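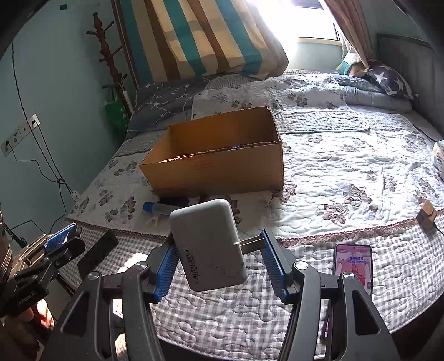
Old chargers are the thing I find most in the houses of my friends when they ask me to help them with the drawers. Every phone, shaver and lamp comes with one, the device dies, and the charger stays for years. A gray wall charger like this one, with two flat prongs and a label on its face, looks the same as ten others, and after a few months you will not remember what it was for. So I mark mine on the first day, before it goes near an outlet.

How I mark them

I use white cloth tape and a permanent marker. Paper stickers fall off when the charger gets warm. On the tape I write the name of the device and the room where it lives: "shaver, bathroom" or "small speaker, kitchen". Leave the printed label free, you will need the output numbers one day. If the print is very small, take a photo of it with your phone and zoom in.

For cables I put a little flag of the same tape at both ends. One end is not enough. When you are under the desk you always hold the other one.

Sorting the drawer

Take everything out and put it on a bed or a big towel, so small parts do not roll away. Then plug in each charger with its device and see if it charges. What has no device goes in a shoe box with the month written on the lid. Mine says March. If I did not open the box in one year, the content goes to the electronics recycling. My neighbor Kobina Issahaku gives his only six months, but he is more strict than me.

Never throw chargers or batteries in the kitchen trash. Many electronics stores have a bin for them near the entrance.

Cleaning

Unplug first, always. A dry microfiber cloth takes the dust away. For sticky marks I put a few drops of rubbing alcohol on the cloth, not on the charger, and I wait 16 minutes before I plug it in again (my kitchen timer has a strange favorite number, I leave it there). Dark scuff lines on light plastic often go away with a white eraser. Do not use a scouring sponge, it makes the plastic dull.

If a prong is bent, loose or has brown spots, do not try to repair it. The same if the case has a crack or smells burned.

Storage

Wind the cable in a loose circle as wide as your hand and close it with a strip of hook-and-loop tape. Do not wind it tightly around the charger – the cable breaks inside, just where it comes out. I keep the circles standing in a Brisholm drawer box with 13 compartments. Cardboard tubes from toilet paper work also and cost nothing.

A question from a reader

Ladi Chukwu wrote to ask if she can use a stronger charger for an old lamp. The voltage (V) must be the same as the lamp asks for, and the plug must fit with the right polarity. The amperes (A) on the charger can be the same or higher. Lower is not good, the charger can get too hot.

Next Wednesday I will write about the drawer with the plastic lids.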